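Brukik G2 hand grippers (pair) — 3 stars, and read the part about the latch

Posted 2021-08-14 by Abdelkrim Salem
Category: Bench gear

Short one, have to be back at the bench. Bought the pair in June from Gaber, paid $1,274 with the cables and the top plates. We use them for bagging and unbagging work, groceries mostly, small stuff. 62 hours on them so far. Mostly good. One fault that could hurt somebody, and it did pinch me, so that goes first.

THE FAULT

Right unit. You close the jaws on something, let the trigger go, jaws stay shut. Not every time. First happened in week two, on a box of tea. Figured it was me. Then again the same afternoon, and that time I did the dumb thing and reached over with my other hand to pull the box out. Jaws let go, then snapped shut again on my fingertip. Blood blister, no more than that. But the spring on these is strong and the jaw tips are hard.

Opened the handle up. Four screws, easy. The return spring sits on a little plastic post and the post had a crack down one side. So the spring leans over and rubs the trigger arm, and sometimes it hangs. When it lets go it lets go all at once. Left unit looks fine inside, same post, no crack yet.

What the manual says about this: nothing. There's a page on cleaning the jaws and a page on not getting the cable wet.

Wrote to Brukik. First reply asked if I had charged the battery. There is no battery, they run off the cable. Second reply was better, a guy who knew the part, and he said they'd send a metal post. Came in nine days. Fitted it myself in half an hour and most of that was hunting for a screw I droped.

SINCE THE REPAIR

Ran the grocery set again, both hands, the mix of shapes that hung it up before. Bags are the worst for it. The plastic bunches up in the jaws and you squeeze harder than you need to, and I'm pretty sure that's what cracked the post in the first place.

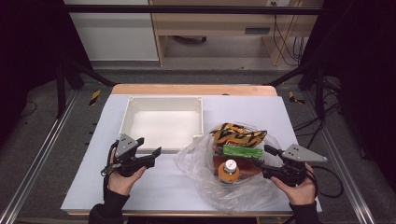 Back on the grocery set: tray on the left, bag and snacks on the right.

70 full closes on the bench with the new post, then normal work after that. No hang-ups. I still don't trust it all the way. New rule in our shop, for both units: if the jaws don't open, set the thing down, pull the cable, then touch it. Never reach in with the free hand. Wrote it on tape and stuck it on the case.

THE REST OF IT

Grip is good. Flat packages come up off the board cleaner than I expected, thin ones too if you come in low. Small bottles OK, grab them under the cap. Slick snack bags slide if you take them by a corner, take a bigger bite.

Weight is fine for an hour. After that my wrists know about it. The plate on top makes it want to tip forward, you end up fighting it without noticing. My nephew has bigger hands and says he doesn't feel it at all, so who knows.

Cables. Too long for us. They loop down off the table and I've stepped on the right one twice. A yank on the cable goes straight into your wrist while you have something in the jaws, so that's a second safety gripe. Velcro ties fixed most of it. Should come in the box. Don't.

Case is nice. Foam already coming unglued in the lid.

COMPARED TO THE TRURITIK

Had a Truritik pair on loan from the Lindonstead shop before this. Weaker grip, jaws wobble side to side, trigger feels like a toy. But it never stuck on me and it has a release button you can hit with your thumb. Brukik needs that button. If they add it I'd go up a star, maybe more.

BUY IT?

If you do, open the right handle (do both really) before you use it and look at the post. White plastic = ask for the metal one and wait for it. Gaber told me newer stock already has the metal post but the guy on the phone couldn't say from which serial number on. So look.

Don't hand these to a kid or a new person until you've checked.

3 out of 5. Will update if the left one goes.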